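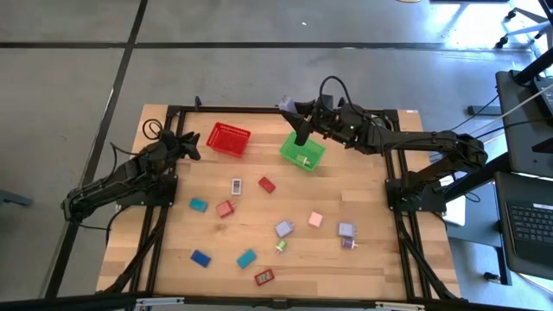
Fig. 1. Workbench with a red basket and a green basket.

Section 4: Setting up your script for a Plelel table read

G'day again. If you've made it through Sections 1 to 3 you've got Plelel installed, your login works and you've told it what you're writing for (stage, radio or both). Now we get to my favourite bit, which is turning that messy draft into something a roomful of actors can read out loud without stopping every half page to ask who's talking.

I wrote this section after running the August read of my own radio play, Menton, a family story set in 1918 with far too many aunties in it. I made every mistake going, so most of the cautions below are mine. The play is what I'll use for the steps, but swap in your own titles and characters as you go.

4.1 Bringing in your draft

1. Open Plelel and choose New Read from the left-hand menu.
2. Type a working title. You can change it later, but the title is printed on every page, so fix it before you export.
3. Click Bring In Draft and pick your file. Plain text and the usual word processor files are fine. Scanned pages won't work.
4. Wait for the green bar to fill. My 228-page monster took long enough for a cup of tea, but a normal one-act goes through in a blink.
5. Check the first and last pages against your original. If the last page is missing, bring the file in again before doing anything else!

Note: Plelel keeps your original untouched. Anything you change in here is changed in the reading copy only.

4.2 Sorting out your characters

Plelel guesses the cast from whatever is in capitals at the start of a line. It's pretty good at this, but it also decided that THUNDER was a character in my second act and offered to give him a solo.

1. Open the Cast tab.
2. Go down the list and untick anything that isn't a person.
3. Where one character has two names, drag one on top of the other and choose Join. (I had GRANDMOTHER and SZALAI for the same old lady, and she ended up arguing with herself.)
4. Type a short note beside each name if you want the actors to see one. Age and accent are plenty.
5. Click Save Cast.

Caution: Join can't be undone once you've saved. If you join the wrong pair you'll have to bring the draft in again and start from 4.1.

4.3 Stage directions and sound cues

Decide now which directions get read out. For stage plays I leave in the entrances and exits, plus any business the jokes depend on. For radio you want nearly all the sound cues spoken, or your listeners will have no idea that a door just slammed.

1. Open the Directions tab.
2. Choose Read All, Read Marked or Read None.
3. If you chose Read Marked, click the little ear beside each direction you want spoken.
4. Pick a reader from the drop-down. Please don't give it to the person playing your lead. Iona Swanson did both jobs for me in the first half and she was a marvel, but her voice was shot by interval.

Note: any direction longer than 200 characters shows up in orange. You can leave it, but have a go at trimming it. I grumbled about this and then cut most of mine.

4.4 Handing out the parts

1. Go back to Cast and click the blank box beside a character.
2. Type the actor's name. Doubling is fine, and Plelel will warn you if one actor has to talk to themselves.
3. Click Check Doubles.
4. Fix any clashes it shows you, then check again.

On my read Szabolcs Veres had the father and the postman, and Oanh Cao took three of the aunties with three completely different laughs. The checker found one spot where two of her aunties shared a scene, so I moved the smaller part over to Margit Vincze.

4.5 Printing and sending

1. Choose Export, then Reading Copy.
2. Set the type size. Go bigger than you think you need, particularly for a hall with dim lights.
3. Turn on Keep Speeches Together so a speech doesn't split over a page turn.
4. Tick Highlight Parts if you'd like each actor's lines in their own colour.
5. Print single-sided. Page turns are noisy and you can slide single sheets across quietly.
6. To email copies, click Send and check the addresses twice.

Caution: Send goes to everyone in the Cast list, including anyone left over from an earlier read. Etelka Bozsik once got a full draft of a play she'd already turned down, and she sent it back with notes. (Good ones, too. I used them.)

If your pages come out with the names running into the speeches, go to Settings, Layout and set Name Gap to 2. Then export again and throw out the old copies so they don't get mixed up on the day.

Timing the read and taking notes while it's going are both in Section 5.

Contact the Plelel help desk | © Arkura | Page updated 2021-12-24 | Back to top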